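Regripping the pour cell after a finger swap - quick version

Do this every time you change pads on either gripper. Takes 6 minutes if nothing is stripped.

Arm in hold, air and power stay on. Check the pivot bolts on both fingers, snug only, dont crank them. Pads should close flat on each other. If one sits proud, loosen, square it, redo.

Run the cable by hand through full wrist travel. No pulling at the connector.

Then the teapot. Handle grip first, lid on, spout toward the middle of the table.

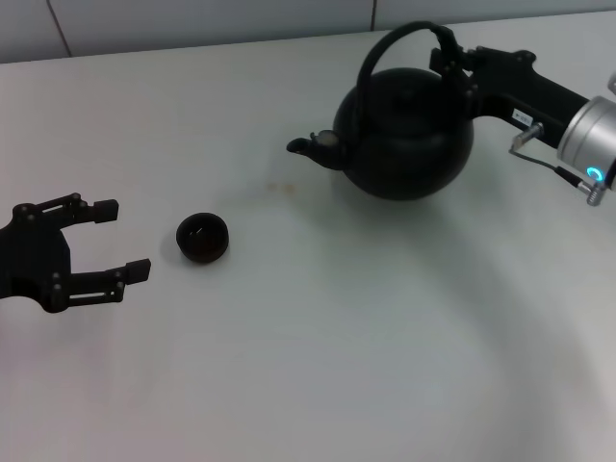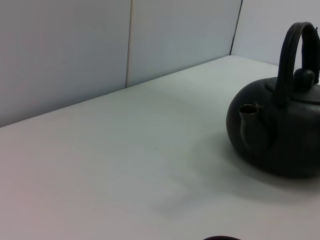
Load program 161, slow speed. Empty pot for the first 2 runs - then water, never tea. Watch for the pot rotating in the pads. If it slips, go back to the bolts, don't just add force. Vicente Sosa did that in March and we lost a set of pads.

Wipe the table befor you re-zero the camera. Log the cycle count, new pads at 2,000.

Contact Fitelano cell support | © Fitelano | Back to top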